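Zeltano Bench

The Zeltano Bench is a student robotics project and small annual contest in which teams programme a robot arm to take parts out of a desktop computer and put parts back in. It is run as a second-year option at the Bastier technical college and was joined later by a team from Clemeria. Its organisers describe it as a test of "everyday repair by machine". That description has been disputed, and the published results give it only limited support.

Background

The project was set up by Valeriano Lorente, a lecturer in machine control, who had earlier run a course on sorting small parts from trays. According to the course handbook, the idea was to replace clean test pieces with something students might find in a store cupboard. The first call for teams said that the arms would "service" old office computers. The word was dropped from the handbook a year later, after complaints that no machine had been serviced in any normal sense. None of the rule books asks for a fault to be found or mended.

The name comes from Zeltano, the building in which the course was first taught. It has no link with the maker of any of the equipment.

Format

Teams of up to 4 students are given an opened computer, a bench and a list of tasks. The tasks are drawn from three groups: memory, storage and processor. Each team may use two sessions for practice and one for scoring. Points are given for each part removed, each part placed in its holder and each part refitted. Points are lost if a person touches the computer after the clock has started.
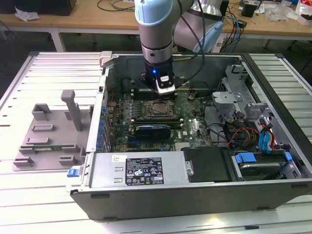
Rules on the state of the computer at the start have been the main source of argument. The side panel is always taken off beforehand, and the tower is laid flat so that the arm can work from above. Critics have pointed out that this removes a large share of the job, as opening a case and turning it over are steps that a human repairer has to do as well. Even so, what remains is not simple. In a Dell tower of the kind used on the bench, red, yellow, black and blue wires cross the inside near the drive cage, and the memory slots and graphics card share the board with the processor. The rule book lets teams tie cables back before scoring. It gives no limit on how far this may go, and the Varela report (see below) called this "the largest hole in the rules".

Holders are made by the students and are marked separately. A team that designs a poor holder can therefore lose points twice, once for the design and once when a part will not sit in it.

Teaching

The course takes 24 students a year. Teaching is split between lectures on arm control and supervised bench work, with the greater part of the marks resting on a written logbook. Students are expected to note every failed attempt, including those outside the scored session. In practice the logbooks vary a great deal. Some give a page to each failure, while others pass over whole afternoons in a line. 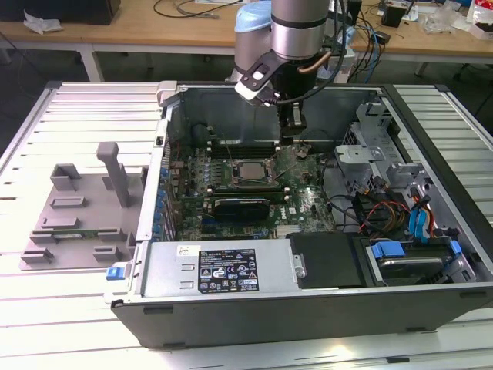

Lorente has defended the logbook as the real product of the course and has said that the contest is "mostly there to make people turn up". Former students have been less sure. A survey printed in the college newsletter found that many had enjoyed the bench work but could not say what the contest score was meant to measure. The survey did not give the number of replies, so it is of little use as evidence.

Processor task

The processor task is worth the most points and was added last. The arm has to lift a processor from its socket, move it clear of the board and, for full marks, put it back the right way round. The pins in the socket are easily bent, and a drop of even a small height can ruin the board.
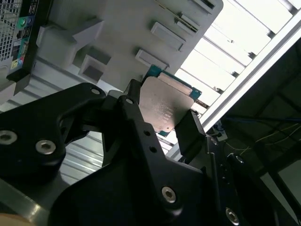

Publicity for the course has tended to treat this task as proof that the arms can match a trained technician. The rules are more modest. They do not ask for the computer to be switched on afterwards, so a refitted processor counts as a success if it looks level to the judge. There is no check for bent pins unless a rival team asks for one. Requests of this kind are allowed only before the next team begins, and few have been made.

Results and criticism

The fullest set of figures is found in a report by the Varela teaching group, dated 15 June 2021. It covered 349 attempts across all tasks, of which 273 were scored as complete. The college has quoted these totals often, usually without the report's own warning that they mix easy and hard tasks. The report gave no separate figure for the processor task, saying that the logbooks were too uneven to allow one.

The authors also noted that many attempts were made by teams that had already practised on the same computer in the same position. They suggested moving the tower by a small amount between practice and scoring. The organisers agreed to try this in December, but no results from that trial have been published.

A further complaint concerns the word "autonomous", which appears in the course leaflet. The rules allow a student to restart a programme from any point without penalty, provided that the computer is not touched. A run with many restarts is scored in the same way as a run with none.

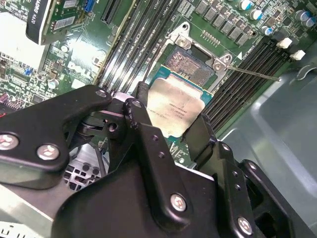 See also

Robot competitions in education
Computer recycling
Pick and place machines
Bastier technical college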